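Notebook, Sunday, late morning

Carrying on from where Marilou left off in July, with apologies to whoever has to read my entries after her nice tidy ones. The question on the whiteboard is still the same one: can a machine do the small stuff yet? Picking up after people, I mean, the cups and dishes and bits that pile up on every table in the world, and on ours faster than most.

Girish Vishwakarma and I spent a good while before coffee arguing about what counts as a chore. He says wiping and lifting. I say it's mostly deciding - is this thing trash, does it belong to somebody, does it go back in the dish or beside it? My grandmother cleared a table without looking at it, and I've been thinking about her hands all week, which is a funny thing to put in a lab notebook, but there it is.

Anyway, small dish work today. The plan was to keep it plain: little dish, little dark square thing in the middle of it, and two fingers coming in from either side. It's the kind of job a four-year-old does without being asked (well, without being asked twice).

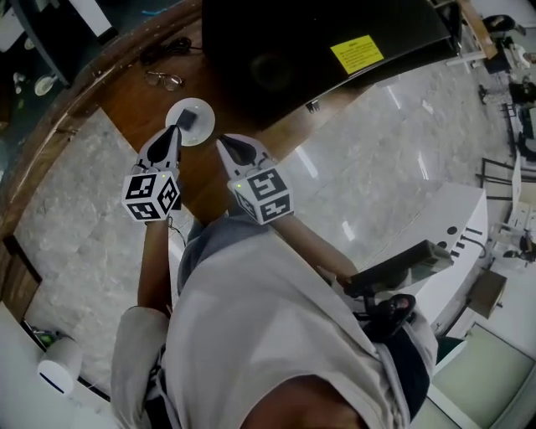

What I keep noticing is how much I do with my wrist before I ever squeeze the trigger. I tip, I slide in a little low, I wait a beat. If I come straight at a small thing I push it against the rim and then I'm chasing it. Marilou Dizon does it differently and comes in much flatter, and I'd like us both to write down our habits before we start calling one of them right. Note to self: ask her for her Tretex notes, the ones with the sketches of finger angles. I think they're in the Stuter binder.

As for shop-floor chores, I'm more hopeful there than I am about kitchens. Sorting Forkitz parts into trays is dull and the trays don't move, and the parts are all the same three shapes. A kitchen is never the same twice. Girish thinks I'm too gloomy about kitchens and has bet me 2 lunches on it, terms to be settled - he wants "loads a dishwasher", I want "loads a dishwasher somebody else half loaded."

Finger pads next. I like the ribby, grippy feel of the black ones for most things, but I'm not sure they're kind to thin edges, and a dish rim is nearly all edge. Worth comparing against something softer before we get attached to them.

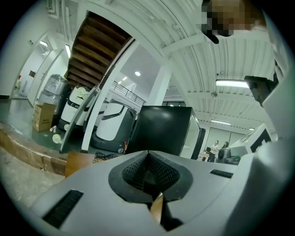
Looking past the finger pad toward the green platform and the stairs.

My honest answer for today is "some chores, with patience." I'd trust a machine to fetch a thing I pointed at. I wouldn't trust it with my desk.

To do: write up wrist habits, both of us. Try a shallower dish. Find the Ahmadpour folder, which I had on Friday and have not seen since.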